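Kitadwood workshop shows its Rotard arm, and asks people not to get carried away

Members of the Kitadwood shared workshop will open their doors on Monday evening to show Rotard, a robot arm project meant to help take old office computers apart for spares. The group wants to be plain about what visitors will find: an arm working over a bench, a good deal of waiting, and somebody standing close to the stop button.

Rotard has been put together over 354 hours of members' evenings. The bill so far is 1,088 euros, which leaves out the arm itself, lent by the repair shop Hägglund until January. A patient person with a screwdriver is still quicker at every job the group has tried.

"I voted against it and I'd probably vote against it again," said Folke Skjelbred, who keeps the workshop's tool store. "There are cheaper ways of getting a processor out of a socket. You have two of them on the ends of your arms. But it's built now, and people ought to see it as it is."

The worktable is ribbed aluminium, chosen because fixtures can be moved along it. The bare metal throws back a lot of light, and members are still arguing over whether to paint it or simply move the lamps.
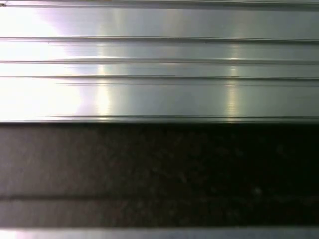

What the arm is asked to do

The test job is a narrow one. A desktop tower goes on its side with the panel off, and the gripper is sent in towards the processor socket. Retention lever, frame, chip: those are the parts the group cares about, as they are small, easily bent and dull to deal with by the boxful.

Choosing one job was a decision forced on the builders. An early plan had Rotard stripping whole machines, cables included. Tuva Vik, who wrote most of the control software, dropped that idea after a month.

"Cables are soft and they never lie the same way twice," she said. "I don't believe the videos where it all goes smoothly. I'd want to know how many takes they threw away." 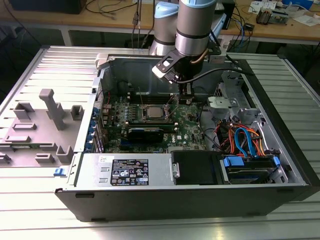 Her own software, called Bunby, records each attempt from start to finish, including the bad ones. Visitors may look through the records on the night and draw their own conclusions. The workshop is not publishing a success rate, on the grounds that the fixtures have been altered too often for a single figure to mean much.

Rok Angelovski built the mounts and looks after the gripper. He is doubtful about the claim, made in the group's own first newsletter, that the arm would be "gentle enough for any board". The newsletter has been withdrawn.

"Gentle compared with what?" he said. "The room round a socket is tight. You have memory slots on both sides and a finger that has to come down next to the processor without leaning on anything."

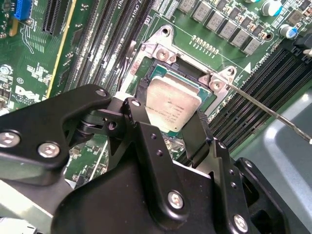
Server boards next

Work has also begun on Dell server boards, where the processor sits under a hinged metal frame. Aslak Blomqvist, who brought the idea to the group, thinks the boards are a fairer test than desktop machines. Others think they are a way of putting off the day when somebody has to say whether the project was worth it. 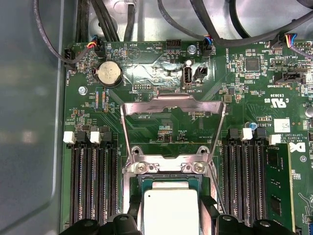

That day has at least been fixed. Members will vote in January, before the arm is due back at Hägglund, on whether to look for a replacement or turn the bench over to something else. Ivar Lindholm, who chairs the workshop, will not say which way he leans.

"If we can't show it saves anyone any time, we should stop," he said. "I'd be sorry, but I've been sorry about a kiln and a laser cutter as well."

Visiting

Doors open at 7 pm on Monday at the Kitadwood workshop. Entry is free. The arm will be run for 2 short sessions with a break between them, and questions are welcome during the break but not while it is moving. Please don't bring computers for Rotard to work on. The workshop cannot promise they would go home in one piece.

Press contact: Ivar Lindholm, Kitadwood shared workshop. Tuva Vik and Rok Angelovski are available for interview after the second session.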